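Jenholm midfield without Botha, what would you do?

rounotmaeng
So Botha is out again, hamstring, and we've got Lokia away next. I'd go with Muso in the holding role and leave everything else alone. He did it for 61 minutes in January and we didn't give up a single shot while he was in there. My brother thinks I'm nuts but he also wanted to sell Muso last summer so I'm not taking lectures.
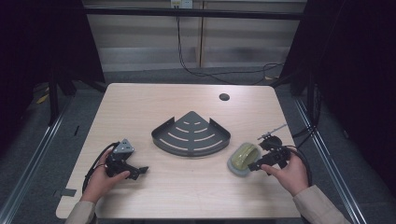

The other option is dropping a striker and packing the middle, and I just can't get behind that away from home against a team that sits back. We'd have 800 passes and no goals, like the cup game.

Mamta_A
Nope, sorry. Muso is a winger!! That January game was against ten men for most of it, did you forget the red card? Put him in the middle against Lokia's press and he'll lose it facing his own goal twice before halftime.

rounotmaeng
Lokia don't press, they haven't pressed anybody all season. And the red came after he went off.

Mamta_A
OK just checked and you're right about the red. Still a winger.

nhan_doan
I'd play five at the back and let the fullbacks go. I know, boring. But we've got three center backs who are fit and one of them can step up when we have the ball.
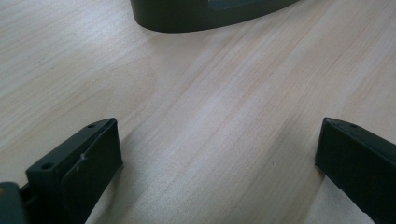 Light wood tabletop, close up

Also can we talk about corners? Everyone's at the near post and the keeper is stuck on his line. That's where Lokia will hurt us, way more than in midfield.

RevathiC
Agree with Nhàn on the corners, not on the back five. Tried it last season and I was asleep by the hour mark. Posted my longer take on the fan page, pasting it in since the link keeps dying:
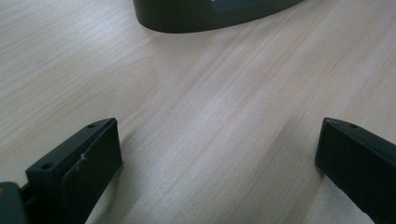 By Revathi Chettiar | 2021-02-22

Start Muso, but wide, and move the captain back next to the kid. He's lost a step and he knows it, and sitting deeper would save his legs. I'd take him at half speed over anyone else we have in there.

miomatsuda
The captain can't tackle though? Love him 100 percent but he'd be booked by the break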